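Den Griff zeigen, bis er sitzt
Ein Besuch bei Pustus

Mittwochs wird bei Pustus ausgeschenkt, und zwar stundenlang. Das Projekt heißt Kelard, und wer hier arbeitet, bringt einem Roboter mit zwei Händen das Zapfen bei, indem er es ihm vormacht – ferngesteuert, Bewegung für Bewegung. »Man sitzt daneben, hat die Griffe in der Hand und denkt erst einmal, das kann ja so schwer nicht sein«, erzählt die Leiterin der Vorführgruppe und lacht. »Und dann stößt man 10 Mal hintereinander mit dem Glas an den Hahn!«

Früher hat sie in der Gastronomie gearbeitet, was ihr, wie sie findet, mehr geholfen hat als jeder Lehrgang. Für eine einzige Aufgabe nimmt ihr Team 200 Durchgänge auf, und beim Glas unter dem Spender sind es inzwischen sogar 749 (die misslungenen hebt sie übrigens auch auf, die schaut sie sich abends gern noch einmal an). »Am Anfang habe ich viel zu hastig gesteuert. Der Roboter lernt ja auch mein Zögern mit, mein Zittern, alles. Wenn ich müde bin, sieht man das später in seinen Bewegungen.«

Ob man das Glas nicht einfach per Hand am Arm führen könne, möchte ich wissen. »Das machen wir auch, gerade bei groben Wegen«, sagt sie. »Aber für die Finger ist mir die Fernsteuerung lieber, da habe ich beide Hände zugleich im Griff, auch die linke, die nur auf dem Tisch liegt.«
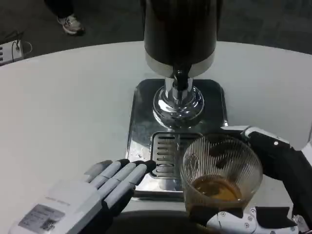 Bis September möchte sie auf 2.000 Durchgänge kommen, dann mit anderen Gläsern und mit Kollegen, die ganz anders zugreifen als sie. »Jeder schenkt ein bisschen anders ein, und das soll er ruhig alles kennenlernen.«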